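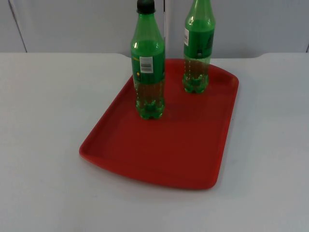
The Honness Community Hall will serve drinks on trays at its monthly suppers, starting Monday, October 5, 2026. Until now, guests lined up at the kitchen hatch and carried their own bottles back to their seats. Under the new plan, each table gets a red plastic tray with a raised rim, and green soda bottles will be set out on it before the doors open. Water will still come in jugs.

The hall bought 40 trays from Karunaratne, a catering supply store on Gindutska Street, after a trial supper in May. Ginette Bouchard, who runs the kitchen, said the line at the hatch had been holding up the hot food. "We had people waiting for a soda while the soup sat there," she said.

Supper tickets are $9 and include soda – refills are $2 each. Doors open at 6 p.m. Guests are asked to leave empty bottles on the tray at the end of the meal.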